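Packing for a Day Out with Children

Load the cool bag the night before and keep it in the fridge with the lid open. Freeze two 200 ml cartons of juice per child and stand them along the sides, with sandwiches in the middle. They will have thawed enough to drink by lunch.

Cut fruit keeps better in a rigid tub than in a bag. Dry grapes before packing and quarter them lengthways for under-fives.

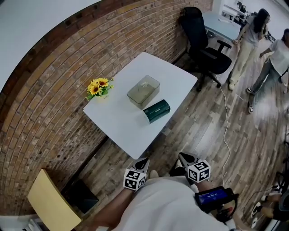
Myung-ja Tak
Family days out editor

Check venue rules on outside food before you leave. Soft play centres often refuse it, while most farm parks and splash pads allow it in picnic areas. In August, arrive before 10 am and eat at 11.30, ahead of the queue for tables.

Keep wet swimwear in a separate lined bag. Rinse it in cold water at home, then wash at 30 degrees without softener.

Wipe the cool bag with a teaspoon of bicarbonate of soda in warm water and leave it unzipped until dry.

Filed under: Days out, Packed lunches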